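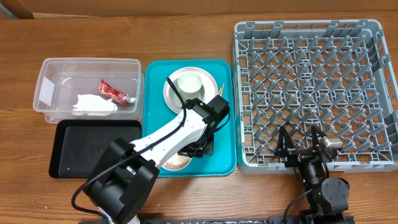
Combien de démonstrations faut-il pour apprendre à un robot à débarrasser un plateau-repas ?

Le jeu Flukden en compte 1,137 dans sa version de juillet, et nous ne savons pas si c'est trop ou trop peu. Les chiffres qui circulent viennent presque toujours de tâches plus simples que la nôtre. Méfiez-vous de quiconque vous donne un seuil avant d'avoir vu votre table.

Qu'est-ce que vous appelez un « exemple » ?

Un épisode complet, du premier mouvement au retour des bras en position de repos. Un épisode interrompu est conservé à part. Certains le mélangent au reste pour gonfler le total, nous avons arrêté.
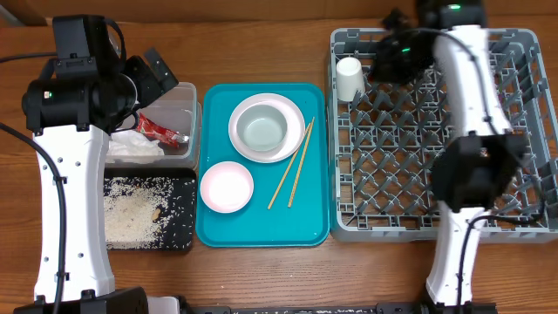
Les consignes de variation tiennent en une page, et c'est la partie du protocole à laquelle je crois le moins. On demande à l'opérateur de changer la disposition de départ, il la change un peu, toujours dans le même sens. Du riz répandu surtout vers la gauche du plateau noir, des baguettes posées en diagonale sur le plateau turquoise : si cela revient d'un épisode à l'autre, le modèle apprendra la diagonale avec le reste. Tirez les positions au sort, par écrit, avant de toucher aux objets.

Pourquoi du riz ?

Parce que c'est pénible. Une assiette se saisit ou non, le riz se disperse, et il n'existe pas de critère évident pour dire que c'est « propre ». Deux annotateurs de l'équipe Esen n'ont pas réussi à s'entendre sur ce point. Nous publions les deux avis sans trancher.

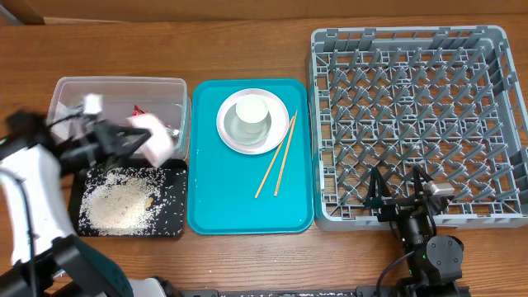 Éponge rose dans la pince gauche, au bord du bac transparent.

Les caméras de poignet sont-elles vraiment utiles ?

Pour la saisie, je pense que oui. Pour le reste, la démonstration est à faire. La comparaison Paulauskas, souvent citée dans nos échanges, porte sur 5 essais par condition. On ne conclut rien avec cela, ni dans un sens ni dans l'autre. Si vous manquez de place disque, gardez la vue de tête en entier et les vues de poignet autour des contacts.
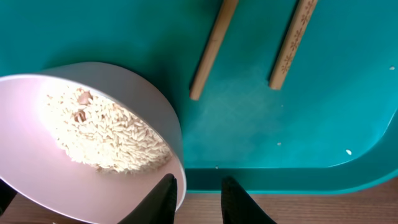 Pensez aussi à vérifier la synchronisation des flux à chaque séance. Un décalage de 2 ou 3 images passe inaperçu à la relecture et rend les contacts inexploitables.

Peut-on réutiliser ces données avec d'autres bras ?

On nous l'affirme régulièrement. Le convertisseur Stiller produit des fichiers lisibles, ce qui n'est pas la même chose que des trajectoires valables. Rejouez-en quelques-unes à vitesse réduite, la main près de l'arrêt d'urgence.

Contact | Mentions légales | © Projet Flukden | Haut de page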